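FOR RELEASE 9 April 2021

Kolstead asks the public to hand over its tangled bracelets, and promises to give them back

DEMITZ - Kolstead, the small maker of drawer trays and storage boxes, today opened sign-ups for the Untangling, a home sorting program for people whose jewelry lives in a heap. The program runs through August. It costs nothing to join, and the company admits that it would not mind selling a tray or two along the way.

The idea came out of a customer letter. A woman in Demitz wrote last year to return a velvet-lined organizer with 40 compartments. She had kept it for six weeks and filled five of the compartments. The rest of her bracelets were still in the lid of a shoe box, where she said she could find them.

"We read that letter aloud at a meeting, and it was very quiet afterward," said Melina Raptis, who runs product development at Kolstead. "We had spent a long time on that organizer. We had opinions about the velvet. And here was a customer telling us, politely, that the lid was better."

Kolstead has since stopped making the 40-compartment organizer. Remaining stock is on sale at the Giannakopoulos store on the market square, next to the umbrellas, at a price that reflects everybody's feelings.

The Untangling asks very little of the people who sign up. Each household gets a short printed guide by mail, a roll of paper labels and a phone call from someone at Kolstead, who will ask how it went and will try not to sigh. The guide runs to two pages. An earlier draft was longer and had a chapter on clasps.

The first step is to find a flat, soft place to work. The guide recommends a bed. Beads dropped on a bed stay more or less where they fall, and beads dropped on a kitchen floor are next seen when the refrigerator is replaced. The second step is to find something shallow with sides. Kolstead makes several such things and lists them on the back page in small type, but the front page says plainly that the lid of a cardboard box will do.

Then comes the sorting. People are asked to make two piles and no more. What the piles mean is left to them. Dark and bright is popular, and so is mine and borrowed. One early tester sorted by whether she remembered buying the thing.

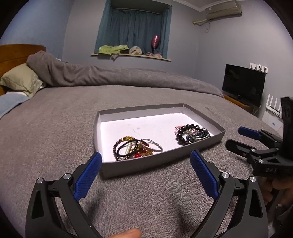
The guide takes no position on hair ties. Kolstead's staff tried for most of an afternoon to agree on whether a black elastic worn on the wrist counts as a bracelet, and the matter was dropped before anyone said something they would regret. Hair ties may go in either pile.

Beads, on the other hand, get a full paragraph. Strung beads are the chief cause of knots in Kolstead's experience, mostly when a thin cord or a narrow bangle has worked its way around them. The advice is to lift the thin piece first and let the heavy one hang. Pulling is discouraged. So are scissors, though Raptis said she understood the temptation.

"Pearls by themselves, dark beads by themselves, fine," she said. "Put a skinny cord on top, shut the drawer a few times, and you've got one piece of jewelry that used to be four. I have one like that at home. I wore it to a wedding."

Testing took place over the winter in ordinary bedrooms, with the comforter shoved up to the headboard and whatever was on the windowsill left on the windowsill. Testers were told not to clean up first. Most cleaned up anyway, and Kolstead has learned to say nothing about it.

The results have already changed what the company makes. Its new tray, called the Roltex, goes on sale in August and was designed with the lid in mind. It is shallow and open, with a gray outside and a white floor, so that a small dark bead shows up against it. It has no compartments. A single low divider comes in the box for people who feel they ought to have one, and it can be taken out again when that feeling passes.

Asked how the Roltex improves on the lid of a shoe box, Raptis took a moment. "It's sturdier," she said. "It doesn't go soft at the corners. And you get to keep the lid on your shoes."

People who finish the Untangling may keep the labels and the guide. They will also get a coupon for the Roltex, good until the end of August at the Giannakopoulos store or by mail. Anyone who decides to stick with the cardboard is invited to write and say so. The letters will be read aloud.

Kolstead would like to make clear that it does not want anybody's jewelry mailed in. A line in the winter newsletter was badly worded, and the office received several padded envelopes. Everything has been returned to its owner except for one string of red beads that arrived with no name and no return address. It may be claimed at the front desk in Demitz by anyone who can describe the clasp.

How to join

Sign-up cards are at the Giannakopoulos store and at the Kolstead front desk. Cards may also be requested by mail. Households with children are welcome, and the guide includes a note on charm bracelets with them in mind, mainly to say that the charms come off.

About Kolstead

Kolstead makes trays, boxes and drawer inserts in Demitz. It used to make an organizer.

Press contact: Melina Raptis, Product Development, Kolstead, Demitz. Pictures of the Roltex tray are available on request.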